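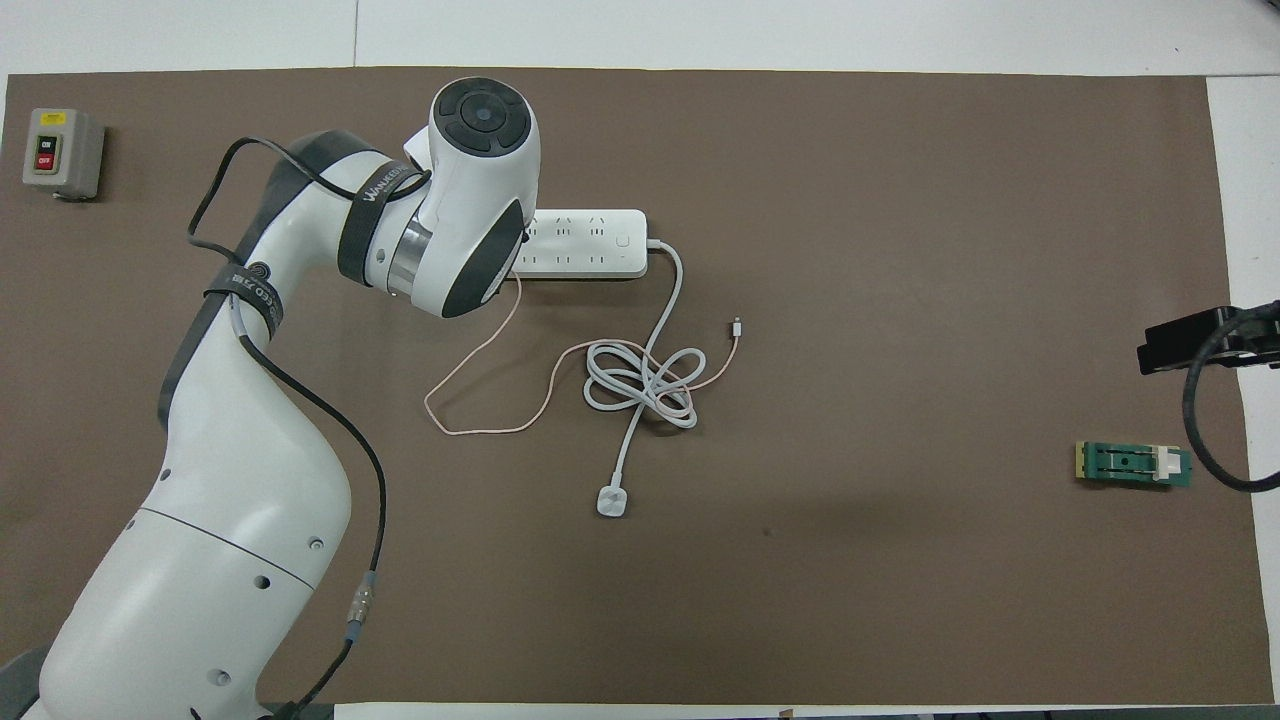
Koo adds approval queue to its social media scheduling service for small firms

July 23, 2018
By Eliseo Robles

ZILTENBERG – Koo, the social media scheduling company, today released an approval queue for businesses that share one account between several members of staff. The queue is included in all paid plans and needs no separate installation.

Posts written in the scheduler are held as drafts until a named approver releases them. An approver can edit the text, change the publication time or return the draft with a note. Returned drafts keep their earlier versions for 27 days, after which only the most recent version is stored.

The feature has been in trial since January with 44 small businesses in Ziltenberg and Dindonlow, mostly shops, letting agents and garages. During the trial 864 drafts passed through the queue. Of these, 800 were released without changes. The remainder were edited or returned, in most cases to correct a price or an opening time.

"Most of our customers have two or three people posting from one login," said Xóchitl Orozco, head of product at Koo. "They asked for a record of who wrote a post and who let it out. The queue keeps that record and it can be exported as a spreadsheet."

Approvers are notified by email. If a draft has not been dealt with by its planned time it is not published, and it moves to a list marked Overdue. Account owners can name a second approver to cover holidays.

Replies to customer comments do not pass through the queue in this release. Paid adverts are also excluded – these continue to be set up on the network itself.

Existing customers will find the queue under Settings, then Team. It is switched off by default.

Related items
Claltska joins Koo reseller scheme
Changes to image storage limits
Koo opens support desk in Dindonlow

Comments (3)

marlpit: Does the export include deleted drafts or only published ones?

Tess W: Switched it on this morning. The second approver has to accept an email invite first, worth adding to the help page.

garage_dave: Would like this for comment replies too please.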